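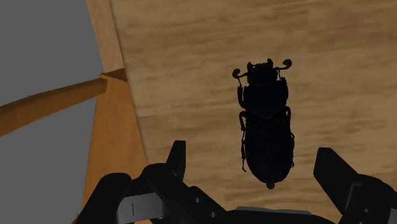 Is a ready-made beetle log kit worth buying if you could just stack up some old wood yourself?

I think it's worth the money if you've got no old wood to hand and no easy way of getting any, and otherwise I'd save your cash.

Prosser Log Garden, large size, £145 from the garden centre at Urnside

I'd wanted a log pile for beetles for ages, but our garden in Pristthorpe is a new-build rectangle with a fence round it and not one tree. The few logs I'd begged from a neighbour were softwood and still oozing sap. So when I saw the Prosser kit stacked up by the tills I stood there dithering, went and had a scone, came back and bought it. Delivery was another £10 and I'm glad I paid it, as I'd never have got the box into the car.

Inside you get a bundle of oak and beech logs in different thicknesses, two bags of chippings, a roll of woven liner, a fixing strap and a booklet. The logs are the good bit! Proper chunky things with the bark still on, and a lovely smell when you open the lid. A few had split on the ends, which is no bad thing if you're a grub. The chippings were fine, a bit dusty. The liner I didn't bother with in the end because I couldn't see why you'd want anything between the wood and the soil, and the booklet sort of says the same on one page and the opposite on the next.

Now, the digging. The logs go in upright with a good part of their length underground, and the box says you'll have it done in 30 minutes. Ha! I started after breakfast on a Saturday and was still at it when the football results came on. We have clay with half a builder's yard in it, so some of that is down to us, but even in nice soft soil I can't see anyone doing it in half an hour unless they own a digger. Borrow a decent spade and a bar for levering out bricks. Put the tallest logs at the back, step them down towards the front and pack the chippings in firmly as you go (I packed mine too loosely and had to top up with leaf mould).

The booklet deserves a grumble. It has a whole fold-out section on which beetles you might find, with tiny drawings in grey ink, and I still can't tell half of them apart. It also says a log garden can be home to "1000 little lives", which sounds like something off a birthday card. What I wanted was a plain page on what to do in a dry spell, and there isn't one. I've been giving the pile a can of rainwater when the top feels crisp, and so far that seems all right.

I did look at the Graltovska one before buying. It's cheaper and comes ready fixed to a base, so you only have to set it down on the grass, but the logs are thin and they've been stripped and varnished. Varnished! I suppose it would look smart on a patio. If you're renting and can't dig, it might still suit you better than mine.

It's been in since September. I've had woodlice by the bucketload, some nice orange fungus on one of the beech logs and a couple of ground beetles that shot off when I lifted the edge. The slow ones that eat rotting wood take years to get going, so don't buy this expecting a show by next weekend. The strap has already gone rusty at the buckle, so I've swapped it for a bit of rope from the shed.

Four stars from me. I'd knock off another if I'd paid for the liner separately, and I'd happily buy a second bundle of the logs if they sold them without the rest. I've emailed to ask and I'm waiting to hear.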